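A few words about what we did in our group this past year, because people ask me by message and I always answer a little differently. I will try to write it once, properly. 1/

The question was simple. When you teach a robot to fold clothes from human demonstrations, which part of the demonstration matters most? We had a feeling that the folding itself is the easy part, and that the first seconds, when the garment is still a heap, decide almost everything. 2/

We call the project Hurna. It has no meaning, it was the name of a bus stop near the old lab and it stayed.

The work was done in two places, our lab in Drelgate and the partner lab in Villanueva. Same protocol, same garments, different people and different tables. 3/

The method: a person holds one gripper in each hand and does the task with those, never with the fingers. The position of each gripper is recovered from the square markers. The robot later learns from the pictures and from the gripper paths together. 4/

I know this is not new. Hand-held grippers are used by many groups and we did not invent anything in the hardware. Our contribution, if I may use that word, is in how we cut and label the demonstrations afterwards. 5/

We cut each demonstration in 3 phases. First is "find": from the beginning until both grippers hold a point which the person wants to keep. Second is "open": the cloth becomes more or less flat. Third is "fold". The borders are marked by hand, later, by someone who did not do the recording. 6/

In total we kept 2,518 demonstrations after cleaning. The cleaning was painful. Most of what we threw away had lost markers, when one arm crosses over the other and the tracking jumps to a place where no hand can be. 7/
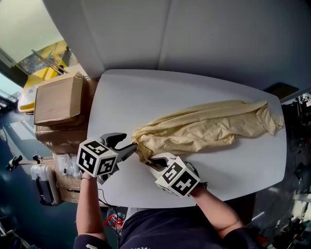
The "find" phase looks very boring when you watch it. The person pinches, lifts a little, changes the opinion, lets go, pinches again a few centimeters to the side. For a long time we treated these small corrections as noise and we smoothed them out. This was our biggest mistake and it cost us the whole spring. 8/

When we trained with the smoothed data, the policy went to the cloth with great confidence, took whatever was there, and continued to "open" with a bad grip. It never let go. Of course it never let go - we had removed every example of a person letting go. 9/

So we put the corrections back and gave them their own label. We call them "regrasps". A regrasp is any moment when a gripper closes on cloth, opens again and closes in another place before the garment is unfolded. 10/

Then came the result that I like the most. We trained 3 versions of the same policy. One with the smoothed data. One with the raw data. One with the raw data where regrasps were sampled more often than they naturally appear. 11/

The third one was clearly the best on shirts which start in a bunch. The second was in the middle. On garments that start almost flat, all of them were the same and I could not tell them apart by watching. 12/

This is the part where people ask for a single number. I prefer not to give it in a thread, because it depends very much on how you arrange the garment at the start, and our way of arranging is not a standard. The tables are in the paper with the starting conditions next to them. 13/

About the starting conditions. In the beginning each person just dropped the garment on the table. After some weeks we noticed that everybody drops it in a personal style. One colleague makes a kind of ball, another one makes always a long sausage. The policy learned the sausage very well. 14/

Now we have a small card with instructions for the start: how high to hold it, how many times to turn it, when to release. It looks a bit childish on paper but the two labs became much more similar after we introduced it. 15/

More than 300 of the kept demonstrations come from before the card. We did not delete them, but they have a flag in the data, so you can leave them out if you want. I would leave them out for testing and keep them for training. 16/

Something about the people who record. It is tiring work for the wrists. The grippers are not heavy when you pick them up, and after forty minutes they are heavy. We saw it in the paths too: late in a session the movements become lower and slower and there are fewer regrasps, because the person accepts a worse grip. 17/

So the sessions are now short, with a real pause, and we write down the order of the recordings. If you use the data, please look at this column. I think there is a small paper hidden in it for somebody who likes ergonomics more than I do. 18/

What did not work: we tried to detect the regrasps automatically from the gripper opening signal. It finds the clear ones. It misses the soft ones, where the person only relaxes the jaws and slides along the hem without really opening. A human labeler sees those quickly from the video. 19/

We also tried to add a force reading at the fingertips. The signal was nice on a towel and useless on thin cotton. Maybe with better sensors, I do not want to close this door. 20/

A limitation I should say clearly: most of our garments are shirts and other light things. No jeans, no jackets, nothing with a heavy zipper. The Villanueva lab has started with trousers and the first comments I received were not polite. 21/

Second limitation: the labels. Where exactly does "find" end? Two labelers agree well on this when the garment has clear shoulders. With a long soft garment they disagree, sometimes by several seconds. We publish both labels and we did not take the average. 22/

Somebody asked if the method needs our particular robot. No. The policy outputs gripper poses, and we ran it on two different arm setups. The second one, which we borrowed from the group in Zindatstead, had a shorter reach, so it failed at the far side of the table for a reason that has nothing to do with learning. 23/

If you want to try only one thing from this thread, try this one: before you filter your demonstrations, watch twenty of them at normal speed, and write down each time the person changes the plan. Then check if these moments still exist after your filter. Ours did not. 24/

The labels and the starting card will be online in November, together with the code for cutting the phases. The videos need a bit more time, there are still some faces to be removed from the background. 25/

Questions are welcome, also critical ones. I answer slowly in the evening - English takes me longer than the experiments. 26/

One addition, because two people wrote already: yes, the card includes the sleeves. You tuck them in before you drop. Without this step one sleeve often stays on top and the "find" phase becomes much too easy. 27/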